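Onach Street Tenants' Association
Minutes of the general meeting, 7th November
Held in the ground floor common room

Present: Hamdia Wako (chair), Nabil Semaan, Narayanan Rai, Anathi Msimang (minutes), and residents of both buildings as signed on the sheet.
Apologies: Amanuel Gebru

1. Minutes of the last meeting
Read and accepted with one correction. Under item 4, "rear stairwell" should read "side stairwell." Nabil asked that the door code be left out of the posted copy. Agreed.

2. Heating
Nabil reported on his call with Plirnari, the managing agent. The boiler in the east building was serviced and a valve was replaced. Apartments on the top floor are still getting heat late in the morning. Plirnari says the timer is set correctly and wants a written log from tenants before sending anyone out again. Several residents said they had already sent one. Nabil will collect new readings from anyone on the top floor and send them in together, with the earlier emails attached.

Hamdia asked whether the agent had answered the question about radiator covers. No answer yet.

3. Laundry room
The price per wash went up by 50 cents without notice. The lease says notices of this kind go up in the lobby ahead of time. Narayanan has drafted a letter asking for the old price until proper notice is given. The letter was read out. Two changes were made to the second paragraph and it was approved by show of hands.

The left-hand dryer is taking money and stopping early. Residents who lost money should write down the date and the amount and put it in the association mailbox.

4. Bicycles
There was a long discussion about the bicycles chained to the side railing. Narayanan said the railing is coming away from the wall at the bottom. A resident from apartment 7 said there is nowhere else to put them. Wuletti Metalwork has quoted for a rack by the trash enclosure but the quote does not include fixing it to the ground. Hamdia will ask for a full price. In the meantime bikes may stay where they are as long as the gate can open all the way.

5. Dues
Dues stay at $25 a year. Anathi reported that more than half of the apartments have paid. Receipts are available from her on request. A motion to let new tenants pay half in their first year was put off to February so that Amanuel can be present.

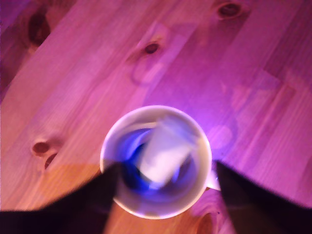

6. Common room and kitchen supplies
The room is booked through the sheet on the door and the sheet has been filling up. Groups should write in their finishing time as well as their start. Hot drinks at meetings will go on as before, in the white mugs, on the pine tabletop, and residents are asked to wash up what they use. Yilma Grocery has offered tea and coffee at cost. Accepted with thanks. The key to the supply cupboard is now with Nabil.

7. Any other business
Anathi asked for help delivering the newsletter in the west building. Two residents offered.
A resident asked about the hallway light on the third floor. It has been reported again.

Next meeting in February, same room. Hamdia will post the date in both lobbies.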